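O botão que ninguém pediu
412 partilhas · 37 comentários

Passei boa parte de junho a escolher um construtor de sites para a loja de uma prima, e saí disso com uma opinião firme: o carrossel da página inicial devia pagar imposto. Experimentei o Hekelard e o Wirkley. Ambos me ofereceram, antes de perguntarem o que a loja vendia, uma faixa de imagens a deslizar sozinha, com frases como "Bem-vindo ao futuro". A loja vende botões e fechos.

O Wirkley anuncia mais de 700 blocos prontos a arrastar. Usei quatro. Os restantes servem, presumo, para que o menu demore a abrir. 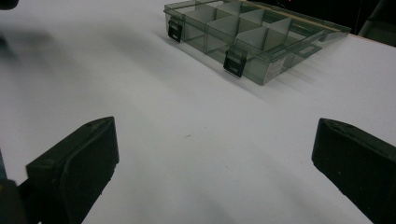
Hajar Benmoussa respondeu-me que estou a ser injusto: quem nunca fez um site precisa de ver possibilidades, e uma página em branco assusta mais do que um carrossel. Acrescentou que montou o dela numa tarde, com carrossel e tudo, e que os clientes nunca se queixaram.

Acredito. Os clientes também não se queixam da música de espera, desligam. O meu problema é com a ordem das coisas. O programa mostra primeiro o enfeite e só no fim, num separador chamado "Outros", deixa escrever o horário e a morada. Quem chega cansado a esse ponto publica sem morada. Já vi uma padaria com vídeo de fundo e sem telefone.
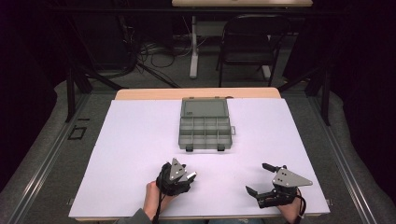

Um bom editor devia começar pelas perguntas aborrecidas: onde fica, quando abre, quanto custa, como se paga. Depois, um lugar para cada resposta e pouco mais. Tenho em mente uma daquelas caixas de plástico cinzento translúcido, com divisórias finas e casas quadradas todas iguais, quatro por fila. Ao Wirkley ocorreria pôr as casas a rodar.

A minha prima acabou no Kettani, que é feio e tem duas cores. A página abre depressa, o horário está no topo e a tabela dos fechos lê-se no telemóvel. Falta-lhe um mapa, que o Kettani só dá no plano pago, e sobre isso já lhes escrevi duas vezes.

Gosto (58) · Partilhar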